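Progress report to the Dekix Fund
Grant: Portrait Postcards from the Thiele Studio, cataloging and attribution
Prepared by Hildegard Rathjen, July 14, 2022

You asked for a plain account of where the money has gone and whether the claims in our application still stand. Some do. I am less sure of the main one.

The cataloging is on schedule. We hold 1402 cards in the Fasadum collection, and 576 now have a full record: front and back scanned, publisher's imprint copied out, postmark read where there is one, message transcribed. The rest have a shelf number and a short title. At the present pace the records will be finished in November.

Attribution is another matter. The application said that most of the portraits were taken by Thiele in the Olel studio, and that the sitters came in as paying customers. I wrote that sentence myself, leaning on the old inventory. Having looked at the backs, I don't think the inventory should be trusted. Its compiler gave a card to Thiele whenever it showed a painted balustrade, and painted balustrades were sold by the dozen to studios all over the region.
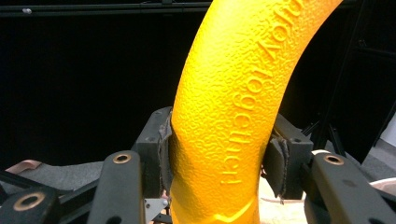

We went looking for better evidence and found 38 cards that can be matched to a surviving print with a studio stamp. That is a small number to hang an exhibition on. Even in this group, 3 prints carry a second stamp from a different studio, so negatives were being sold or lent. A stamp tells us who made or owned a print at some point. It doesn't tell us who stood behind the camera, and it says nothing of whether the woman in the chair knew her face would be mailed to strangers with a caption calling her a "type."

The captions bother me more as I go on. The same sitter appears under two different place names, in one case with hand coloring that changes her dress from gray to red. I would not repeat any caption as fact in the public catalog. My proposal is to print them in quotation marks and give the source each time.

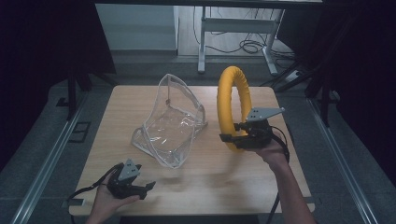
Vernon Achterberg disagrees, and has asked for his view to be included. He thinks quotation marks on every caption will tire readers and make the catalog look as if it is sneering at its own material. He would prefer a single note at the front, with the doubtful cases marked by a dagger. I doubt that anyone reads notes at the front, but we will try both on a sample page.

Spending is within budget except for scanning, where the backs took longer than planned. I ask that the money set aside for the wall panels be held until the attributions are settled. The loan request for the second Olel album is still unanswered.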